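A Morning at the Nudton Creamery Open Day

Jun 27, 2021
By Fülöp
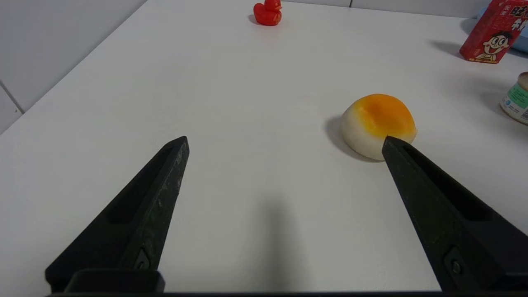 I paid $6 to tour the Grunirmont creamery in Nudton, having been promised cheese. Cheese came at minute 69 of a tour billed as 90 minutes long. Before that came drainage. We learned how the floor slopes, why it slopes, and what the floor was like before it sloped. The tasting room has the same taste in decor as the rest of the building: white table, big white wall tiles, thin gray grout, all the romance of a dentist. Then they brought out the washed rind and I forgave the grout.

The aging cellar holds 600 wheels and smells like a gym bag with a college degree. Get the older one, which is crumbly and a bit rude. Skip the smoked.

Parking is at Jostside, a long uphill walk away — bring water. The shop closes for lunch exactly when the tour lets out, so I stood outside with my coupon for a while. Next open day is in August.

Comments

curdnerd: The smoked is the only good one.

hilltop_mo: Did they do the drain talk again? We got it twice.

Fülöp: Once, but with a handout.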